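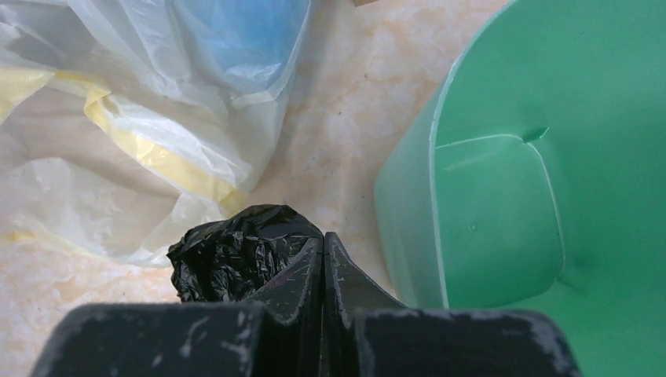

Getting rid of things before the move

09/03/2021

The lease on the Vurero Street apartment ends in October and I have started clearing it out. I lived there for nine years and kept too much. The new place is smaller and has one closet.

I began with paper. Old bills, manuals for things I no longer own, every Christmas card since college. I kept the tax returns and a folder of letters. The rest went out in trash bags over two evenings.

Clothes were harder. I tried the rule where you get rid of anything you haven't worn in a year, but I haven't gone to an office in more than a year, so it would have left me with sweatpants. I kept 5 shirts for work and two jackets. The winter coat stays too, even with the bad zipper.

The movers were the next thing. Fidavside quoted me $1475 for a truck and two people. Flaltex wanted $300 less but would not give me a morning slot, and the freight elevator in my building is only available before noon. I went with Fidavside.

Books I have not touched yet. The used bookstore on Price Avenue takes paperbacks on Tuesdays only if they are clean, and mine have been in a basement. I will probably set them out on the front steps with a sign.

I also found the spare mailbox key I paid to replace in my second year there. It was in a coat pocket. I have to turn in both of them when I leave.

Kitchen is next weekend.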